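3/15/23

Up at five, couldn't sleep anyway. Writing this on the motel bed with my shoes still on. Hirton side of the state, room at the back by the ice machine, which rattles.

Left later than I wanted. Ulises said he'd have the boxes taped and of course the boxes were not taped. Three of us on the floor of the Espinoza shop with one tape gun. Dardo Maldonado kept handing me the wrong labels. Anyway. Loaded by eight thirty. Sample cases along the left side, the good chairs for Irkia wrapped in the blue blankets, my bag up front with the sandwiches so I wouldn't have to stop.

Stopped anyway. Coffee, gas, then coffee again. $4 for a small one, and burnt.

304 miles on the sheet for today. Did nearly all of it on the one highway. First hour was trucks, trucks, trucks, me stuck behind a cattle trailer with the vents shut and still smelling it. After the split it thinned out. Radio went to static past the grain elevators so I sang for a while, then got sick of my own voice and just drove.

Things to remember before I forget:

The back left blanket slid. Heard it go on the on-ramp, a sort of long sigh and a thump. Pulled off at the rest area and one chair had its leg up against the sample cases. Tiny rub on the finish, I think wax will get it. Put my coat in the gap. Need real straps for the April run, not the stretchy ones. Tell Ulises. Tell him twice.

Forkeo called while I was eating. They want the delivery moved up to the morning. I said fine before I looked at the map, which was dumb. It means leaving here at six. They also want an invoice for 3,000 and not the number we wrote down, so somebody's got that wrong and I hope it isn't me. Asked the girl to email it. She said she would "pop it over." Nothing yet.

Mom called too. Knee's better. She asked if I was eating and I said yes with a mouth full of sandwich so that went over well. She wants me home for the weekend to look at the gutter. I said maybe. I always say maybe and then I go.

Afternoon was better than the morning. Flat, flat, flat. Dead grass right up to the shoulder, all of it brown still, you'd think by the middle of March there would be a bit of green in it. Low clouds the whole way, one big gray lid, no sun. I kept waiting for it to rain and it never did on me. I like that kind of driving more than I let on. Hands at the bottom of the wheel, white line going by on the left, head off somewhere else. Thought about the lease. Thought about whether Dardo really wants to stay on thru summer or is just being polite. He was so quiet this morning. Should have asked him straight out, with the tape gun going there was no chance.

A dark bunch of trees off to the left at one point and hardly anything else standing up out of the ground. Grandpa would've said that's where the house used to be. He said that about every clump of trees we ever passed, and half the time I think he was making it up. Would like to have had him in the passenger seat today. He'd have hated the coffee.

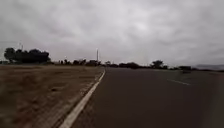

Tonight

Got in a bit after five. Backed the van up against the wall so the rear doors can't open, Ulises's trick. Checked the chairs again with the flashlight, all okay, coat still where I wedged it. Left it there and froze walking to the diner.

Diner: meatloaf, green beans from a can, pie. Good pie. The waitress had the TV on with no sound and we both watched a man sell knives.

Called Ulises. Told him about the straps. He said "what straps" so there's that. He's going to phone Forkeo himself about the money first thing. Didn't tell him about the rub on the chair, I'll do the wax before anyone sees it.

Need: wax, soft cloth, phone charger (mine's at the shop, on the hook, I can see it in my mind), stamps.

Alarm set for 5:15. Ice machine still going. Shoes off now. Going to try adn sleep.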